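Printed fingers vs. stock jaws on tapered handles

k_aydogan
2020-09-22
Trying the green block fingers on the Omden hand-held against the stock black clamp. Test part is a makeup brush with a tapered wooden handle. The clamp holds it level over paper. With the blocks I logged 11 slips in 200 picks. 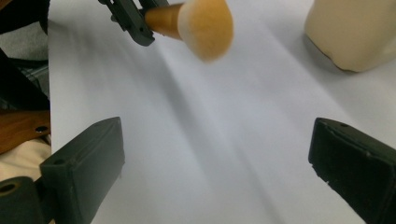

Reply 1, ferhat_g
The taper is your problem. Flat faces get line contact and the handle walks out toward the thin end. Cut a shallow V in the pads.

Reply 2, dela_pena_a
Disagree on the V. It fixes the handle and ruins flat parts. Raise grip force first. Also check the right finger, I see a pale line across the inner face near the bottom. Crack or layer seam?

Reply 3, k_aydogan
Seam, I think. Will pull it and look. Force is at 7 N now.

Reply 4, ferhat_g
9 N won't change the contact geometry.

Reply 5, dela_pena_a
It costs one parameter. Run it before you cut anything.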